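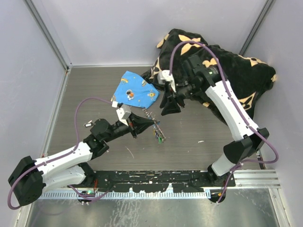 Previous section Contents Next section Download Cite

3.2 Cord Goods and Their Uses in the Two Towns

The narrow-goods trade in Druvcombe and Pirkcombe has usually been studied through its ribbon output. Cord has received less attention, partly for reasons of record keeping. Ribbon was sold by width and pattern, and each pattern was entered in a book. Cord was sold by weight or by the hank, and the entries for it are short. A buyer's order might read only "colored cord, as before." The present section draws on the surviving order books of the Golob works, the stock lists of the Esent warehouse, and a set of interviews with former employees and their families in both towns.

The order books divide cord into three classes. The first is plain twisted cord, used mainly for parcels and for tying garden plants. The second is solid braid in one color, sold to makers of blinds, bags, and work clothing. The third is listed as "fancy" and covers any braid made from yarns of more than one color. A thin multicolored braided cord, such as the one in Figure 3, would fall under the third class whatever its purpose, for the clerks sorted goods by appearance and took no account of use. This has consequences for any reading of the sales record. A fancy cord sold to a school supplier and a fancy cord sold to a curtain maker appear on the same line, and they can be separated only where the name of the buyer is legible.

Material is recorded unevenly. Cotton is named often in the earlier books and seldom in the later ones, where the clerks appear to have treated it as understood. Blended yarns enter the Esent stock lists under their supplier's code, and we have not been able to match every code to a fiber. Readers should therefore treat our comments on material as provisional. Where a code could not be matched, the entry was kept in the totals for its class and left out of the comparison of fibers.

The two towns differed in how the work was organized. In Druvcombe, braiding was carried out on the factory floor, and finishing was done in a separate room on the same site. Winding, cutting, and hanking were paid by the day. In Pirkcombe, the braided cord left the works on large spools and was finished in private homes, where it was cut to length, tipped, and tied into hanks. Home finishers were paid by the piece. The standard lot was 500 lengths, tied in bundles and returned to the works in the bag in which the spool had been delivered. Short lots were accepted but were paid at a lower rate, a practice that several of the families we interviewed still recalled with some bitterness.

Tipping was the step most often discussed in the interviews. A braided cord will open at a cut end unless the end is bound, dipped, or sealed. The Druvcombe finishing room used a dip, applied in trays and left to set overnight. The Pirkcombe homes were first supplied with thread for binding and later with a paper tape. Former finishers described the tape as quicker but less secure, and the returns book supports this view. Complaints about open ends rise in the period after the tape was introduced and fall again when part of the home work was brought back to thread.

Color work raised a separate set of problems. Each additional color called for its own bobbin, and a mistake in the loading of the bobbins could run through a whole spool before it was noticed. The Golob works dealt with this by fixing the order of colors on a card hung at each machine. Cards were changed in November, after the fall orders had been filled, and the old ones were kept in a drawer in the foreman's office. Not all of them survive. Those that do show that the number of standard colorways never passed 8, although the sales lists offered a good deal more choice than this. The difference is explained by custom orders, which were accepted for large quantities and were made up without a card.

Shops in both towns bought fancy cord in small amounts throughout the year. Several uses were mentioned repeatedly: trimming for cushions, drawstrings for children's bags, ties for bundles of letters, and bracelets or belts made at home. Few of these uses can be confirmed from the books. A shopkeeper's order gives quantity and color and says nothing about the customer. We have therefore relied on the interviews for domestic use and on the books for trade use, and we have not tried to combine the two into a single estimate.

The decline of the class was gradual. Plain twisted cord was the first to lose ground, as parcel tape came into general use. Solid braid held its place somewhat longer, through steady orders from blind makers. Fancy cord shows no clear point of decline in the Golob books. Orders become smaller and are placed less often, and in the last two books the class is merged with solid braid under a single heading. It is not possible to say from this source alone whether buyers had turned to imported goods or had stopped using cord of this type. The Esent stock lists, which continue for a longer period, show fancy cord being held over from one stock count to the next, with little leaving the shelves.

Two limits of the evidence should be noted. The Druvcombe wage book is missing its final pages, so day rates for finishing cannot be compared across the full period. In addition, the Pirkcombe interviews were mostly given by the children of home finishers, whose accounts of the evening work are detailed but whose knowledge of rates and lots is secondhand. The question of rates is taken up again in Section 3.3, where the piecework slips kept by the Esent warehouse are considered.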